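How to Stack and Sort Your Everyday Bowls and Plates (Without Chipping the Rims)

By Sylvie Gill
1 October 2022

My mother kept her dishes in one tall, tottering pile, and every time somebody wanted cereal the whole family held its breath. I did the same for years in my own kitchen - plates on bowls, bowls on smaller bowls, a mug on top if there was room - and I have a drawer of chipped things I can't quite bring myself to throw out. So when we moved to the little place on Landry Street, with its one short counter and its two narrow shelves, I promised myself I would learn to do it properly.

You don't need any special equipment for this. A cloth you don't mind getting damp, a dry dish towel, and a bit of flat surface next to the cupboard will do. Give yourself half an hour the first time, and put the kettle on before you start (I never regret it).

Step 1. Clear a landing spot

Pick a flat place close to where the dishes are going to live and spread a cloth over it. I like a tablecloth folded double, or one with a bit of thickness to it. Ceramic set down on bare stone or tile makes a sound I feel in my teeth, and the foot of a bowl is rough enough to leave marks on a soft countertop. If the rice cooker or toaster has to stay where it is, slide it to one side on its mat and work in the space that's left.

Step 2. Take everything down, and I do mean everything

It's tempting to leave the back row alone. Please don't! The back row is where you'll find the bowl you've been missing since December and the saucer that belongs to a cup you gave away. Bring things out a few at a time, two hands for anything heavy, and set them down with a little space between them.

Step 3. Look at each rim

Run a dry fingertip lightly around the edge, going slowly. You're feeling for a rough patch or a tiny nick. Anything chipped goes off to the side, because a sharp spot will scratch whatever you nest inside it. Faint brown staining is another matter and usually comes out with a paste of baking soda and water, left on for ten minutes and rinsed well.

Step 4. Sort bowls from plates, then by width

Make one group for bowls and another for plates, a hand's width apart at least. Within the bowls, put like with like. Deep ones nest nicely with other deep ones of the same shape, and a wide, shallow bowl can ride on top, where its rim has nothing pressing on it.
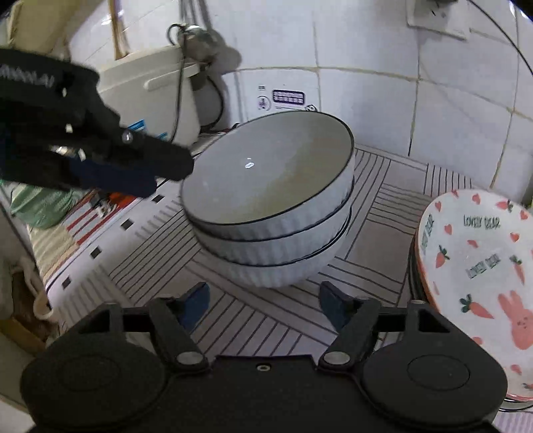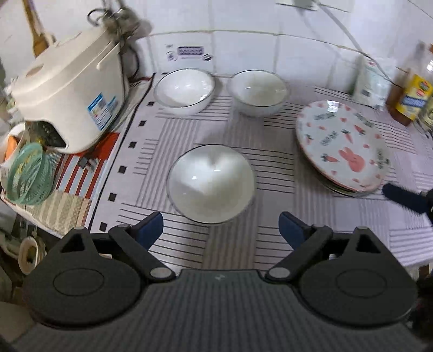
White bowls with the rabbit-and-carrot plates kept in their own stack to the right.

Step 5. Build the stacks

Start with the widest plate and work up. For bowls, three to a stack is my limit on an open shelf, and I'll go to four in a closed cupboard if they sit snugly. Lower each one straight down and let go only when you feel it settle. If it rocks, take it off again and turn it a quarter of the way around. Handmade and inexpensive pieces alike can be a touch out of round, and that small turn often cures the wobble.

For anything with a printed pattern you're fond of, slip a paper napkin or a square of old flannel between the plates. I used to buy the felt rounds from Pulden, which are lovely and soft, but I kept losing them in the wash and now I just cut up worn pajamas.

Step 6. Put them away by how often you use them

The bowls you reach for every morning belong at the front, somewhere between your waist and your shoulders. Plates can go beside them or one shelf down. Serving dishes and company things can live up high. If children set the table in your house, give them a low stack of their own - mine were so proud of theirs, and they were a good deal more careful with it than I expected.

A few extra notes

Let everything dry completely before you nest it, feet included. The unglazed ring underneath holds water longer than you'd think.

If two bowls get stuck together, put cold water in the top one, stand the bottom one in warm water, and wait a couple of minutes before giving a gentle twist.

I redo ours twice a year, and it goes much faster the second time.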